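**Held-out rooms vs. held-out objects: what are you reporting?**

**hlambrechts_k** (March 2025)

We have two-handed clearing data from hand-held grippers, all of it on a cloth-covered table. I trained one policy on 100 demos and tested on new objects. It finished 23 of 100 trials. When I kept the objects and changed the room it finished 22. I expected the room to matter a lot less than that. Both hands are usually busy at once, so here is a typical moment.

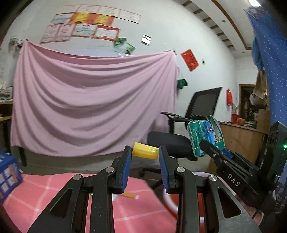
My guess is that the policy leans on the background to decide which hand goes first. I haven't tested that yet. Has anyone masked everything past the table edge and retrained?

---

**dmoriarty**

I did the masking at Landmont. It helped with new rooms and hurt everything else. The wrist views need something fixed to localize against, and a plain cloth doesn't give them much.

---

**painemal_h**

> The wrist views need something fixed to localize against

I disagree. Our cloth had a grid on it and the masked policy did fine. I'd look at packets first. Thin, crinkly packaging was most of our failures, whatever the room was.

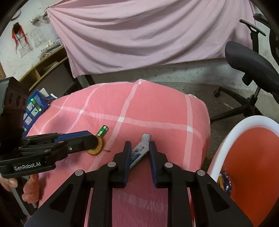

*White and grey tube or packet between the fingers, round piece at the other gripper. Pink grid cloth.*

If your new-object set has more flat packets than your training set, your two scores aren't measuring the same thing.

---

**hlambrechts_k**

Fair point. I didn't balance by shape. I can split the results into rigid, flat and crinkled and post them.

---

**dmoriarty**

Split by which hand goes first too. And one training run isn't enough to compare 22 with 23. Change the seed and they could swap.

---

**myrtle_a**

Agree on seeds. I also wouldn't mask at all. Record the same task in more rooms and leave the images alone. We moved to that at Gurilmont and dropped the masking code.

---

**painemal_h**

More rooms is fine if you have the people to do it. Masking costs an afternoon.

---

**hlambrechts_k**

I'll run three seeds with and without the mask, same objects, and report by shape. Should have it up in May.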